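Ellia Astronomy Circle
Minutes of the July meeting
Place: Binley Room, second floor
Start: 7:05 p.m.

Chair: Rohani Wattimena
Minutes: Rizal Majimbun

1. Minutes of the last meeting
Accepted with one correction. Under item 4 the variable star list should be the list of the Makon group and not our own list. The corrected copy is already in the shared folder.

2. Variable star program
Rohani reported on the first half of the year. The Circle has now 3038 brightness estimates in the database, of which 2097 are visual and the rest come from the camera on the small refractor. Members asked why the visual number is still growing faster. Rohani answered that the camera was out of use for most of the spring while the filter wheel was repaired, and that the visual observers had many clear evenings in that time.

There was a discussion about two long-period variables where the visual estimates and the camera values do not agree. The difference is close to half a magnitude at minimum. Rizal thinks the cause is a red comparison star on the old chart, as the eye and the camera do not react to red light in the same way. Rohani would like first to check if both groups used the same chart edition.

Decided: all observers write the chart edition in the notes column, starting now. Rizal will compare the last 58 estimates of both stars and send a short summary before the next meeting.

3. Reading group
The chapter on white dwarfs was finished. Some members found the part about electron degeneracy hard to follow and asked for one more evening on it. It was agreed to repeat only the section on the mass limit, and after this to continue with neutron stars. Rohani will prepare one page with the formulas explained in words. The book from the library must be returned by the end of the month, so please do not keep it longer than three days each.

4. Public evening
The date will be chosen after the Moon table for autumn is checked. A first-quarter Moon is preferred, because visitors like to see the craters along the terminator, and Saturn will also be well placed later in the evening. The proposal is to put the telescopes outdoors on paved ground, so that the tripods stand level. Grass was tried last year and the alignment was lost two times.

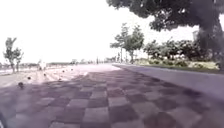 Tiled pavement with tree shade, and the gray lane at the right.

Rizal reminded that trees are a problem for low objects in the south, and the place must be looked at in the dark before it is fixed. Street lighting must be checked in the same visit. For the solar table in the afternoon the members want two white-light filters and one projection screen. All filters will be inspected for holes on the same day they are used — this is not optional.

The talk for the evening will be "How far is a star?" and should not be longer than 25 minutes. Rohani offered to give it. Questions about parallax from the last public talk will be included.

5. Equipment
The mount made by Majimbun's workshop has been returned with a new worm gear. The periodic error is smaller, but it was measured on one night only. Around 170 was spent on the gear and the shipping, which is under the limit agreed in spring. The receipt is in the folder.

The dew heater for the large reflector is still missing one cable. Whoever has it at home, please bring it.

6. Other matters
A member asked if the Circle could join the occultation campaign of the Makon group. There was interest, but our timing equipment is not accurate enough at present. Rizal will ask which receiver they use and what it costs.

The meeting closed at 8:50 p.m. Items for the next agenda should be sent to Rizal one week before.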